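**Clearing the back bedroom — a progress report**

24 hours in and I'm still finding socks. Some of you will remember from the last Wollura newsletter that I promised to have the spare room sorted before the new year, and since I put it in writing I've had to get on with it, haven't I?

For anyone new, the room does three jobs. There's a bed for visitors, a desk for my paperwork and a sofa where clean washing goes to live until somebody needs it. The washing had been winning for months. I couldn't have told you what half of it was — most of it black, all of it looking exactly the same until you hold it up to the light.

So I bought boxes. I got mine from Mudgway, plain white ones, 18 in the pack, and they've been the best thing I've done all year (the lids are a bit flimsy, but I leave them off while I'm filling anyway). My rule is one box for one sort of thing. Dark T-shirts in one, scarves in another, tea towels and dusters in a third, and then a box for whatever I can't make my mind up about. That last one filled up first, of course!

I've given up on folding, by the way. I know some of you are keen folders and I admire it, I really do, but I spent a whole evening making neat little parcels and then pulled the lot apart looking for one vest. Soft dark things now get dropped in as they come. They settle down on their own and I can still rummage. Shirts and anything with a collar I do fold, or I'd be ironing until February.
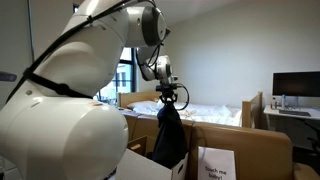
The other thing that has helped is keeping the box close to where I'm sorting. I used to make piles and carry them across the room, and a pile never gets where it's going in one piece. Now the box comes to me, each thing goes straight in and I don't put anything down twice.

Jamari Hall is taking bagged clothes again after the holidays, so if you're having a clear-out of your own, hang on to anything decent. They had 120 bags last time and would like more, especially coats and children's jumpers. Please tie the bags at the top and pop a note on saying what's inside — it saves ages at the other end.

I still have the cupboard on the landing to face, and a suitcase under the stairs that I haven't opened in years. If anyone has spare box labels, the sticky sort that come off again without leaving a mark, I'd love a sheet or two. I'm happy to swap for tea towels. I have plenty.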